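FOR IMMEDIATE RELEASE

Watano posts results from bin picking study: arm learns grasps from its own misses

PLESTHAM, Sunday, April 12, 2026 - Watano today put out results from its Adness project, a training method that lets a robot arm learn to pick up household objects from a cluttered bin without a person labeling each try.

Short version: the arm tries, a checker scores the try, the grasp model gets updated overnight. Misses are kept and used. Earlier Watano work threw them out.

Full training set is 2,604 grasp attempts, all on one arm. Of those, 231 were set aside for testing and never seen by the model. Objects are mixed on purpose - hard, thin, shiny, see-through. Clear plastic is still the weak spot and the report says so, with a seperate section on it.

"We wanted a method a small lab can run on the bench it already has," said Eyerusalem Gudeta, project lead. "Metal bin, a couple of clamps, normal stuff from a drawer. If it only works on matching cubes its not much use to anyone."

Test rounds used sunglasses, a tape measure, a plastic cup, toy blocks and other small items. Bin clamped at the rim so it stays put between tries. Reset takes up to 50 seconds.

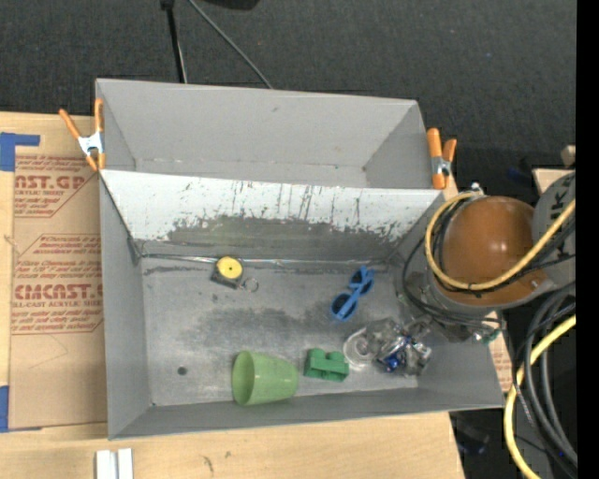

What comes next

Second phase runs through December. Plan is 100 new objects, plus a repeat of the whole study at the Gunawardena lab on a different arm. Code and grasp logs go out with the full report - free for research use.

Press contact: Eyerusalem Gudeta, Watano, Plestham. Interviews by phone or on site, please ask a few days ahead.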